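The slow return of the colour yellow

For about 30 years, Canadian houses were painted the colour of oatmeal. Before that it was the colour of putty, and after that it was the colour of wet cement. If you bought a house, you were told to paint it something a buyer could live with, and if you sold a house, you were told the same thing by the same sort of person. I grew up in one of those houses and rented several more. So you can imagine my delight at walking up a flight of stairs in Cenesstead last October and finding myself in a hallway the colour of a ripe quince.

It belonged to Audrey-Anne Boychuk, a retired bookkeeper who had painted it herself over a long weekend with a brush, a roller and a borrowed plank. She told me she had wanted a yellow hall since she was nine and had been talked out of it by two husbands and a real estate agent.

"I kept getting the chips out and putting them back in the drawer," she said. "Then one night I thought, who is it I'm saving the walls for?"

I went home and looked at my own walls, and I have been asking people about yellow ever since.

The earthy ones are what I love best: ochre, mustard, turmeric, the yellows with some brown in them. They are among the oldest colours people have ever used. Ochre is clay with iron in it, and you can dig it out of a riverbank, dry it, crush it and rub it on a wall with your thumb. People have been doing exactly that, in caves and on barns and on the sides of churches, for longer than anybody has been writing things down. Heat it and it goes red. Leave it alone and it stays the colour of dry grass at the end of August, more or less forever. It doesn't mind the sun, which is more than you can say for most things in a south-facing room.

Radosław Szulc mixes lime paint in a former tire shop a few streets from the river, under the name Wurkska. He has a long bench of jars along one wall, and when I visited he took the lids off one after another so I could see how different they were. I had thought of ochre as a single colour. In his jars it ran from a pale biscuit to something close to the crust of a rye loaf, with a greenish one in the middle that he can't sell to anyone and adores.

"People ask me for yellow and they are thinking of a lemon," he said. "So I paint a board with lemon and a board with ochre and I make them wait until supper. At supper they all point at the ochre."

He is right about supper. Yellow is hugely sensitive to light, and it changes through the day more than any colour I've lived with. A clear, bright yellow that looks cheerful on a chip at noon can turn sharp and slightly green by the time the street lights are on. The earth yellows go the other way. They look a bit dull in the morning (mine look like cold porridge until I've had coffee) and then, as the sun drops and the lamps come on, they glow. You walk past the door and stop. I've done it with a basket of laundry in my arms, more than once!

There is also the matter of bounce. A room is a box, and the walls throw their colour at each other. Paint one wall yellow and you have a yellow wall. Paint all of them and you have a far stronger yellow than the one you picked, and it gets on the ceiling and on people's faces as well. Szulc tells everyone to choose the chip they like, then go one step greyer. I ignored this in my kitchen and had to buy the paint twice.

Josée Pelletier has been painting houses for 31 years, mostly interiors, mostly with white. She was the person I most wanted to talk to, and I caught up with her on a job where she was doing, as it happened, a white dining room.

"I don't mind white," she said, edging along the top of a window without looking as if she was trying. "But I can do it asleep. When somebody asks for a colour I get up earlier."

She has noticed the change in the past four years or so. It started with doors, she thinks, and then the insides of cupboards, and then the small rooms, the places where people feel they can get away with something. She has done a pantry in mustard and a back porch in a yellow so deep the client's mother thought it was a mistake. What she would like people to know is that yellows cover badly. The cheap ones are thin, and you will see the old colour grinning through after two coats. She puts down a tinted undercoat first, something close to tan, and it saves her a day.

Her other piece of advice concerns trim. Most of us reach for bright white baseboards out of habit, and against an earthy yellow they look like new teeth. Cream is kinder. So is a dark olive, or a brown like strong tea. In one house she took the wall colour straight over the baseboards, the door frames and the radiator, and the owners phoned that evening to say they were sitting on the floor in there, just enjoying it.

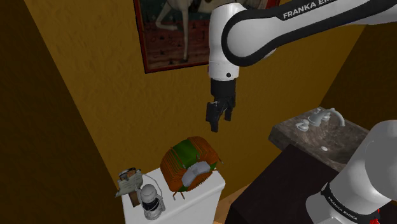 Small rooms really are the place to begin. We spend so little time in them at a stretch that a strong colour has no chance to wear us out, and they rarely have enough daylight to be worth painting white in the first place. White needs light to work with. Put it in a windowless hall and it goes the grey of old dishwater, while ochre in the same hall looks as though somebody has left a lamp on.

Bathrooms take it especially well. Sheldon Lemieux found this out when he bought a semi-detached house with a bathroom that had been pale blue since before he was born. He is a bus driver and gets up in the dark for a good part of the year. He had a tin of ochre left over from doing the stairs, and one wet Sunday he opened it.

"Blue in January, at that hour, is cruel," he said. "Now I go in and it's like toast."

He hung a picture in there too, which I was pleased about, having always thought bathrooms deserve pictures as much as any room. Warm walls are very forgiving of what you hang on them. Old frames look good, and so do cheap ones, and black-and-white photographs pick up a sort of candlelight. If you're putting something on paper in a steamy room, have it properly sealed behind glass, or choose one you wouldn't cry over.

I should say something about the people who can't stand yellow, because there are plenty of them and they are not shy. My sister is one. She says it makes her feel she's inside a squash. For her, and for anyone who shares a house with someone like her, the answer may be to bring it in on something that can leave again. Chrysoula Xenos sells old textiles from a narrow shop called Papadakis (it was her grandfather's name, and his bakery) and keeps a whole shelf of yellow cloth, most of it blankets and table covers from village houses. Some were dyed with onion skins. Some were dyed with weld, a tall scruffy plant that gives a yellow so clean it looks wet.

She unfolded one for me over the counter. It was 88 years old, with a darn in one corner in quite the wrong thread, and the colour had faded along the folds to something like weak tea with milk. I bought it. It's on the back of the couch now, and my sister has sat against it several times without comment.

Onion skins, by the way, are a wonderful thing to try at home. Save the dry brown outer layers in a paper bag until the bag is full. Simmer them for an hour in your biggest pot, strain them out, and put in a wet wool sock or an old cotton pillowcase. Wool drinks it up. Cotton is slower and comes out paler unless you treat it with alum first. Let it cool in the pot overnight and wear gloves, or your fingers will be golden for days. My first sock came out the orange of a good cheddar, and I was so proud of it that I took it on the bus to show Xenos, who told me to do the other one.

As for my own walls, I started with the landing. I used one of Szulc's mixes, a mid-brown ochre he calls Derko after a dog he used to have, and put it on in thin, scrubby coats with a wide brush. Lime paint goes on looking nearly transparent and you're sure you've wasted your money. Then it dries, and it comes up cloudy and soft, with every brush mark showing a little. I stood there with paint on my elbows and called everyone in the house to come and see.

They came, they said it was nice, and they went back downstairs. I stayed until the sun had gone off it. I'm doing the bathroom next, and I've already bought the brush.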